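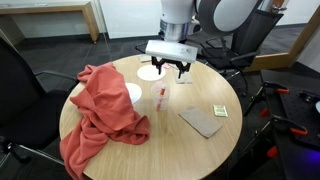 *Round table, red fleece blanket.*

## Part 2: Getting the Drendik ready for its first hit

OK, so you've got the ball machine out of the box and the wheels are on. I've set mine up more times than I can remember (mostly on the back court at Enemholm), and this is the order I'd do it in. Give yourself a whole battery charge before you plan to play!

1. Charge the battery with the hopper off. The light by the socket goes from amber to green when it's full. Mine took a whole evening the first time.
2. Unfold the hopper, drop it over the four pins and push down until all of them click. One always clicks late, so give it an extra shove.
3. Load your balls. The hopper takes 137, but I start with half a load for the first session. Pressureless balls are great here - the Barros ones feed really smoothly.

**Caution:** No damp balls, please. They slip on the throwing wheels and you'll get weird floaters that land two courts over.

4. Park the machine on the center of the far baseline, nose toward the net, and press down both wheel brakes.
5. Switch on and wait for the double beep. Keep everybody behind the machine until you hear it.

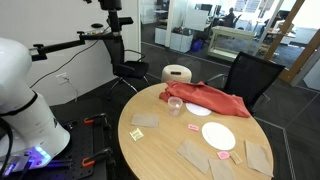 ### Pairing the remote

1. Hold the Skurach remote close to the front panel and press both arrows together until the screen blinks.
2. Type in the factory code, 3573, and press OK. You can change it later under Settings > Lock.
3. Press Feed once. One ball should come out, and then it should stop. If it keeps going, press the big red button on the machine and pair again from step 1.

**Note:** The remote drops out at the far end of a long court if your body is in the way. I clip mine to my front pocket.

### Setting your first drill

1. Pick Speed 2 and Spin 0. I know, it feels slow! Stay there for a full hopper.
2. Set the feed gap to six seconds.
3. Nudge the height up until balls clear the net by about a racket length and bounce near the service line.
4. Save it by holding M1.

The counter on the back shows total feeds. After around 2000, wipe the throwing wheels with a dry cloth and check them for shiny patches. The wheel swap is in Part 5.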